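1/ I want to write down how we put together the obituary for my uncle, while I still remember the order of things. Maybe it helps somebody who has to do this in a language they learned late, like me.

2/ He died in Pellness, in the hospital there, after a short illness. The funeral home asked for the text by the next evening. I had never written such a thing in English. In my country the notice is a name, two years, a cross or a flower, and the hour of the burial.

3/ The local paper has two prices. Up to 300 words you pay the basic price, and after this you pay by the line. My first text was much too long. It had every village he ever lived in.

4/ The funeral home puts it on their website too, with no charge, and there the limit is 3,000 characters. So we made two versions. I recommend this. The short one for the paper, the long one for the family.

5/ The survivors were the hardest part. He had 10 grandchildren and I did not know how to spell all of them. Please ask each parent to send you the spelling in writing. On the phone I heard one name wrong and it was nearly printed so.

6/ Also the order. Here they write spouse first, then children by age with husband or wife in parentheses, then brothers and sisters. "Preceded in death by" was a new expression for me. I had to ask what it means before I could use it.

7/ Some pictures before I continue. 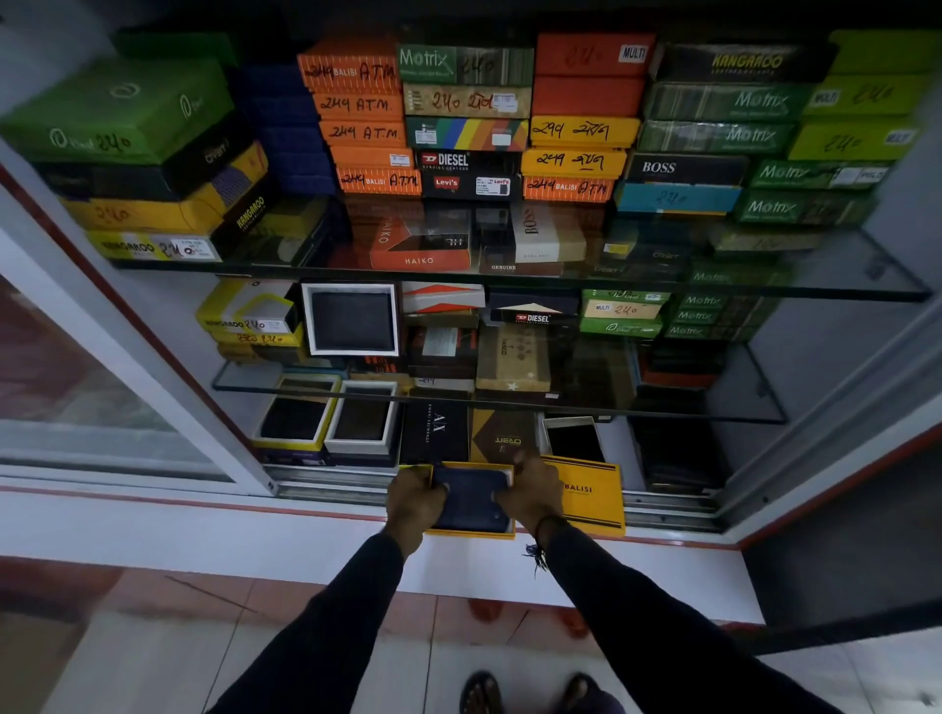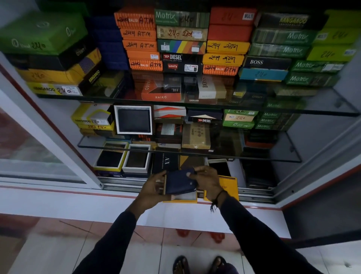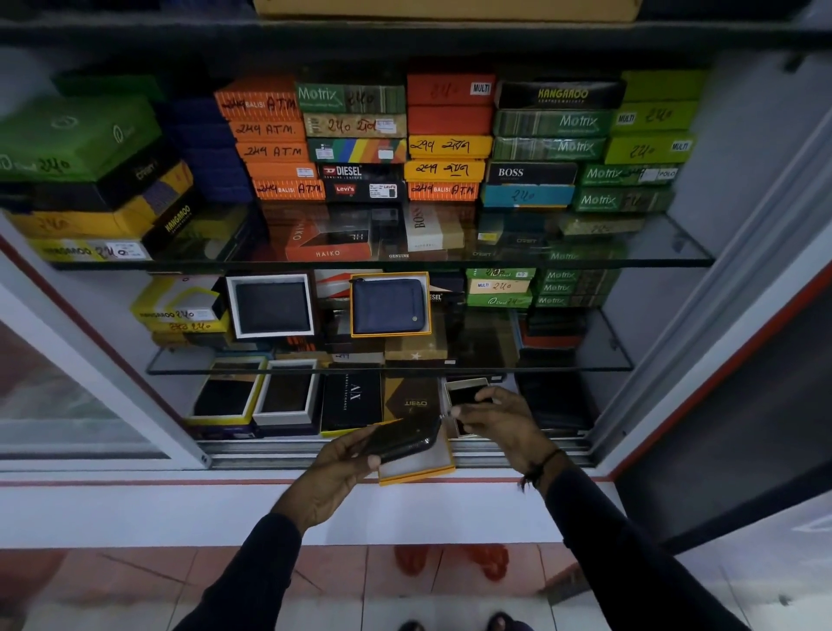

8/ Then the place of birth. He was born in Turkska, but the village was joined to Hesska when he was a boy, and his passport says Hesska. My aunt wanted Turkska. The funeral director said that an obituary is not a legal paper and we can write what the family calls it. We wrote Turkska.

9/ For the death certificate it was different – there it must be the same as in the passport. Do not mix these two papers, as I did on the first day.

10/ Work history. He was 10 years at the Gethin mill and after that he drove a school bus. I wrote two paragraphs about the mill and one line about the bus. My cousin read it and said he talked about the bus much more than about the mill. She was right, so I turned it around.

11/ I had also written that he was "a simple man." In my language this is praise. My cousin explained to me how it can sound in English, and we changed it to "he was easy to be with." I am still thankful for this correction.

12/ The date of the service. We are having the funeral now and a memorial in May, when the relatives from abroad can travel. Put both in the text if you know both. We knew only the month, so the line says "a memorial gathering will be held in May" and the website version can be updated later. The paper version cannot.

13/ Read it aloud one time before you send it. I found two sentences where "he" could be my uncle or his brother.

14/ The short version was printed on 1/12/26. My aunt cut out four copies, and she asked me to translate the long one for the people in Turkska. I am doing this now – it is going slower than I thought. "Preceded in death by" does not exist there either.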